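Drawers That Stick, Sag or Slam: A Few Fixes

Posted Jan 26, 2019 by Jasmina Gashi

Most drawer trouble comes down to dirt, a loose screw or too much weight. You can sort out all of these with a vacuum, a screwdriver and a damp cloth. Set aside an hour for a chest or cabinet with several drawers, less for a single one.

Start by emptying it

Take everything out before you try to diagnose anything. A full drawer hides the problem. I spent a whole evening on a bedroom cabinet once, adjusting screws, and the trouble was a sock wedged behind the bottom drawer.

With the drawer empty, pull it out slowly and push it back. Note where it catches. If it catches at the same point every time, look for grit or a bent spot on the runner. If it drags the whole way, the runners are probably dirty or one of them has dropped.

Look at it from above

Stand over the cabinet with the drawer pulled out and compare the gaps at the two sides. They should match from front to back. A gap that gets wider toward the front means the drawer is sitting crooked, and the screws on one runner usually need attention. White cabinets make this easy to check, as a dark gap shows up well against the sides. 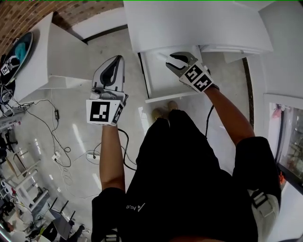
Checking a white drawer from above, pulled out from the cabinet.

Cleaning the runners

Vacuum the inside of the cabinet first, including the back corners. Wipe metal runners with a cloth dampened in warm water and a drop of dish soap, then dry them. Don't spray cleaner straight into the runner. It carries the dirt further in.

Old wooden runners get the same vacuuming but no water. Rub them with a plain candle stub, then slide the drawer in and out a few times to spread the wax. Skip cooking oil. It goes sticky, and by February you will be doing the job again.

Tightening up

Check the screws on both runners, on the drawer and inside the cabinet. Turn them by hand. A power driver strips the hole in chipboard very quickly. If a screw spins without biting, take it out, push in a wooden toothpick with a little wood glue, snap it off flush and let it dry overnight before putting the screw back.

Loose drawer fronts are a separate job. The screws are normally on the inside face, often behind the handle. Snug them up evenly, a bit on one side and a bit on the other, so the front stays level.

Sagging bottoms

Thin bottom panels bow under books, tools and jars. If the panel has slipped out of its groove, empty the drawer, turn it upside down on a towel and press the panel back in. Run a line of wood glue along the joint and lay something flat and heavy on it until morning. Edin Vukadinović wrote in to say he glues 2 thin wood strips across the underside as well — fine if there is clearance below, so measure first.

Putting things back

Heavy items go in the bottom drawers and toward the back. Leave a finger's width below the top edge, or something will snag on the frame the next time you open it. Liners are worth having in kitchen drawers, but cut them a little short of the sides so they don't ride up.

If the drawer still slams after all this, stick small felt pads on the inside corners of the front. Replace them when they flatten.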